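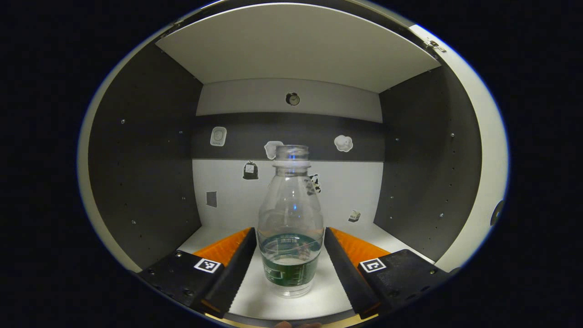
Tema 5. El agua envasada: envase, etiqueta y vida útil

Apuntes de la asignatura Tecnología de Envases Alimentarios. Profesor: Roel Dijkstra. Estos apuntes no sustituyen la lectura del capítulo de polímeros ni la normativa que está colgada en el aula virtual.

5.1 Repaso de conceptos

En el tema anterior vimos la clasificación de los envases según su función. Recordad los términos:

Envase primario: el que está en contacto directo con el producto.
Envase secundario: el que agrupa varias unidades de venta (el film retráctil de un paquete de botellas, por ejemplo).
Envase terciario: el que se usa para transporte y almacenamiento, normalmente el palé con sus cantoneras y su film estirable.

En el agua envasada, el envase primario es el que condiciona casi todo lo demás. El producto no lleva conservantes, no tiene color y apenas tiene sabor, de modo que cualquier defecto del envase se nota enseguida. Una migración que en un zumo pasaría inadvertida, en el agua la detecta el consumidor al primer trago.

5.2 El material

La mayor parte de las botellas de agua de pequeño formato se fabrican en PET (tereftalato de polietileno). Es transparente, ligero, resiste bien los golpes y tiene una barrera al CO2 suficiente para bebidas carbonatadas de rotación normal. Sus puntos débiles son la barrera al oxígeno, que es mediana, y el comportamiento a temperatura elevada: la transición vítrea del PET amorfo está por debajo de los 80 °C, y por eso una botella corriente se deforma si se llena en caliente.

El vidrio se mantiene en hostelería y en formatos retornables. Es inerte y tiene barrera total, pero pesa mucho y obliga a una línea de lavado. El policarbonato se ha usado en garrafas grandes retornables y cada vez se ve menos. El cartón complejo y la lata de aluminio tienen una cuota pequeña, aunque han crecido en aeropuertos y eventos.

Pregunta habitual en clase: ¿el PET lleva ftalatos? El nombre induce a error. El tereftalato del polímero no es lo mismo que los ftalatos usados como plastificantes, y el PET no necesita plastificantes para este uso.

5.3 Formación de la botella

El proceso habitual es la inyección-estirado-soplado en dos etapas.

Primera etapa. Se inyecta la preforma, que tiene ya la boca y la rosca definitivas. La rosca no vuelve a modificarse. Cualquier defecto de boca viene, por tanto, de la inyección o de un golpe posterior, y nunca del soplado.

Segunda etapa. La preforma se calienta en un horno de infrarrojos, se estira con una varilla y se sopla contra el molde. El estirado en dos direcciones orienta las cadenas y da al material su resistencia final.

El secado previo de la granza es un punto crítico. El PET absorbe humedad del ambiente y, si se inyecta húmedo, se hidroliza: baja la viscosidad intrínseca y sale una botella más frágil. El otro parámetro que hay que vigilar es el acetaldehído, que se genera por degradación térmica durante la inyección y da al agua un sabor ligeramente afrutado. El umbral de percepción en agua es muy bajo.

5.4 Partes de la botella

Usaremos siempre esta terminología, también en el examen:

Boca o terminado: zona de la rosca y el labio de sellado.
Anillo de soporte: reborde bajo la rosca por el que se transporta la preforma y luego la botella en las líneas aéreas.
Cuello.
Hombro: transición entre el cuello y el cuerpo. Aporta buena parte de la resistencia a la carga vertical.
Panel de etiqueta: zona del cuerpo en la que se aplica la etiqueta.
Base: petaloide en bebidas con gas, con nervios radiales en agua sin gas.

Los nervios del hombro y del cuerpo rigidizan la pared y permiten quitar gramos. El aligeramiento tiene un límite práctico: cuando la pared es demasiado fina, la botella cede al cogerla y se derrama al abrirla. Muchas plantas lo compensan con una gota de nitrógeno líquido antes del taponado, que da algo de presión interna.

5.5 El tapón

Los tapones de rosca son de polietileno de alta densidad o de polipropileno. Incorporan una banda de seguridad, unida por puentes finos, que se rompe con la primera apertura. En la Unión Europea los tapones de botellas de plástico de hasta tres litros deben permanecer unidos al envase durante el uso, lo que ha obligado a rediseñar las bandas y, en muchos casos, a acortar la boca.

Ensayos que se hacen en línea o en laboratorio:
- Par de apertura. Un par alto es motivo de reclamación, sobre todo en personas mayores.
- Estanqueidad a presión interna.
- Rotura de los puentes de la banda.
- Caída con el tapón hacia abajo.

5.6 La etiqueta

Hay tres sistemas frecuentes: envolvente de polipropileno con cola caliente, autoadhesiva y manga termorretráctil. La envolvente es la más barata y la dominante en agua. La manga cubre toda la superficie y permite más diseño, pero complica el reciclado si no se separa bien: los separadores ópticos identifican el material exterior y pueden rechazar una botella correcta por culpa de la manga.

Información obligatoria en un agua mineral natural: denominación de venta, nombre del manantial y lugar de explotación, composición analítica con los componentes característicos, contenido neto, fecha de duración mínima, lote, condiciones de conservación si procede, datos del operador y tratamientos autorizados cuando los haya.

Errores que aparecen todos los años en las prácticas:
- Confundir agua mineral natural con agua de manantial. Son categorías distintas.
- Poner fecha de caducidad. En el agua se indica fecha de consumo preferente.
- Olvidar el lote porque «ya va en la fecha». Puede servir la fecha si figura al menos el día y el mes, pero hay que justificarlo.

5.7 Vida útil

El agua cerrada no se estropea en sentido microbiológico si el envasado ha sido correcto. La fecha se fija por otros motivos: pérdida de CO2 en las aguas con gas, captación de olores del entorno y pérdida de agua por permeación a través de la pared. El almacenamiento importa mucho. Un palé al sol junto a bidones de disolvente puede dar reclamaciones de sabor en pocas semanas.

Una vez abierta, la situación cambia. El contacto con la boca introduce microorganismos y restos orgánicos, y conviene consumirla en uno o dos días y guardarla tapada en frío.

5.8 Caso para trabajar en grupo

La embotelladora Clevside compra preformas a Urbańczyk y quiere bajar el peso de su botella de agua sin gas. Ahora apila los palés a dos alturas. El laboratorio Testura ha medido la carga vertical máxima de botellas llenas y cerradas, en newtons:

Botella actual: 800
Propuesta A: 700
Propuesta B: 587

El cliente Zekdale exige un mínimo de 700 en recepción.

Se pide:
a) Calcular la reducción de carga vertical de cada propuesta en porcentaje.
b) Razonar si la propuesta A es aceptable teniendo en cuenta que el dato es una media y no se ha facilitado la desviación.
c) Proponer dos cambios de diseño en hombro o cuerpo que permitan recuperar resistencia sin añadir material.
d) Indicar qué ensayos del tapón habría que repetir si cambia también la boca.

Para el apartado a), la solución es 12,5 % en la propuesta A y 26,6 % en la B. Los otros tres se discuten en el seminario. La memoria, de dos páginas como máximo, se entrega por el aula virtual antes de las 20:00 del domingo. Los grupos que todavía no tengan número asignado deben pedirlo por el foro.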